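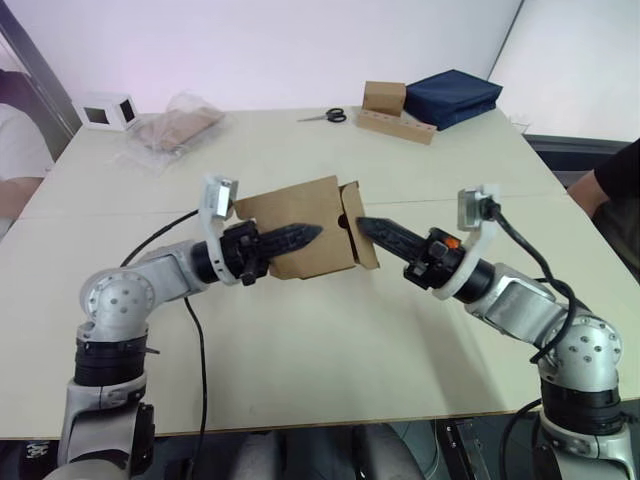 Packing day for the October orders. 183 small boxes to fold before the Hadska collection at four, all of them delivered flat.

The flat ones come in clear plastic bags. I open the bags with scissors and keep the scissors at the back of the table. They still go missing twice an hour.

Fold the long sides first, then the end flaps. If you start with the ends the corners never sit square and you have to open it out again.

New boxes are from Vachon. Slightly stiffer card than the Pindum ones we had last year, and the creases are cleaner. 275 to a bundle, so there will be spares.

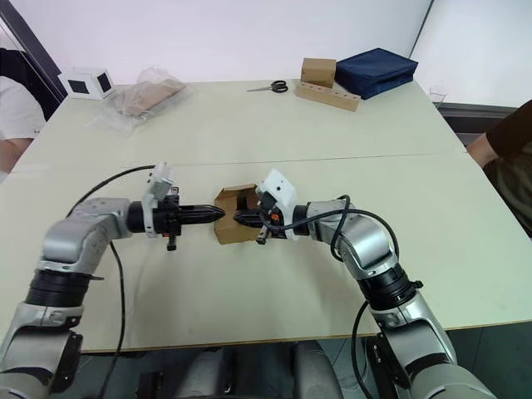 Small box, flaps still partly open.

Balakrishnan Warrier asked if we tape the bottoms. No – the tabs hold for anything light. Heavier orders get one strip of paper tape along the join.

Ruairí Ó Ceallaigh wants the offcuts for his compost, so anything torn goes in a separate pile. Please don't put plastic in with it.

Labels next, then a tea. If anyone local has a spare tape dispenser, the 2 inch kind, let me know.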